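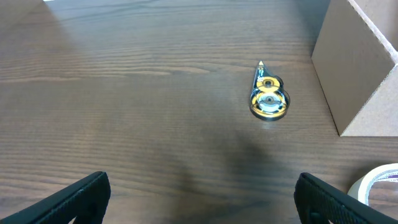
Figure 3. Correction tape dispenser with clear shell, beside a cardboard box on a dark wooden tabletop.

September
By Jacqueline Hervieu
Print this page | E-mail this page

4.2 Small items left out after desk packing

Correction tape was the item people forgot. Not pens, which we had expected to find all over. In the Closton round each participant got an open box, a desk or table with their usual supplies on it, and the plain instruction to pack what they would want on the first morning in a new office. No list. No order given. We then noted what stayed on the surface once they said they were done.

Across 200 desk clearings the dispenser type shown in Fig. 3 was left behind more often than any other single supply. Staplers almost never. Scissors sometimes, usually under paper. The pattern held at both sites (Closton and Ferrand), though the Ferrand desks were smaller and people there tended to work standing up, so the two shouldn't be compared too closely.

Several things may be going on. First, the shell. A clear plastic case takes on whatever is underneath it, and on a dark top like the one in Fig. 3 it is mostly the yellow-orange of the wound tape that gives the item away. On a pale top we would expect the black trim to do more of the work. We did not vary the tabletops on purpose, so this is a guess, but participants' own comments point the same way. One said she had "looked straight through it."

Second, where it sits. Items close to the box did not do better than items far from it, which suprised us. We had assumed that anything within a hand's width of the cardboard would go in first. People seemed to reach for the far side of the table and work inward, and the last strip beside the box got a quick glance and no more. The walls of the box matter too – a tall side hides some of the table from anyone seated behind it, and it throws a faint shadow on the wood next to it.

Third, whether the thing counts as worth packing at all. A dispenser is hard to judge. With a clear shell you can see both spools, the upper and the lower, but very few participants could tell us how much use was left. Asked afterward, 21 of them said they'd have thrown it out and 9 said they didn't know they owned one. A pen gets tested on scrap paper. Nobody in either round tested the tape.

Coding notes. An item was scored as "left" if any part of it touched the surface when the participant stood up or called out. Items on top of the box flaps were scored as packed. Eight sessions were dropped for talking with a coworker during the task, and these are not in the total above. Brand was not recorded, the printing on most dispensers being too small or worn to read in the session pictures anyway. Orientation was recorded but is not reported here – tip up, tip down and sideways were all common and we found no use for it.

Box type was kept the same throughout, plain tan corrugated, from the Getard stock. An earlier pilot with lidded plastic bins (the Nunora set) gave fewer leftover items overall but sessions ran much longer, with people taking things back out to make the lid close. Not used further.

What this means for the packing sheet in Section 5: small supplies should be grouped into a pouch before the box is opened, and the strip of table next to the box gets its own line. Wether a colored shell would help is a separate question and we have no data on it. The Tuesday sessions at Ferrand used a draft of the sheet, see 5.1.

Related items
4.1 Order of packing, large supplies
4.3 Cables and chargers
5.1 Draft packing sheet, Ferrand
Getard box sizes and wall heights
Pilot note: lidded bins (Nunora)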